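Mon 16 April

**Skinthorpe market back on Saturday, with fewer stalls**

Skinthorpe market is back this weekend after the winter break. 32 stalls booked so far, down on last year, but the parish office says more may sign up before Friday noon.

Pitches move to the Hendricks Yard end while the drains are done on Grultham Road. Road shut to cars from 6am to 4pm. The 14 bus will stop outside the library instead – allow extra time, the diversion goes all the way round by the school.

Pitch fees unchanged. First 100 shoppers get a free cloth bag from Grastik, the hardware shop, who are also lending the gazebos. Bring change, two of the stalls still dont take cards.

Fruit and veg is at the top of the yard this year, next to the bread. Fish van comes every other week only, starting with this one. Cheese stall not returning, plants are, and there's a new knife sharpener who will do garden shears as well if they are clean.

Parking at the old dairy, free until 1pm. No parking on the green please – it was a mess last October and the grass has only just come back.

The market will run every Saturday untill the end of October. Anyone wanting a pitch should ask at the parish office, weekday mornings, or leave a message on extension 907.
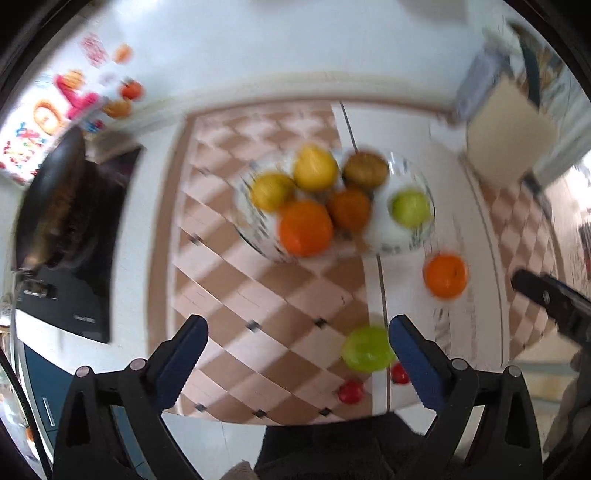
Yellow and orange fruit on a glass plate.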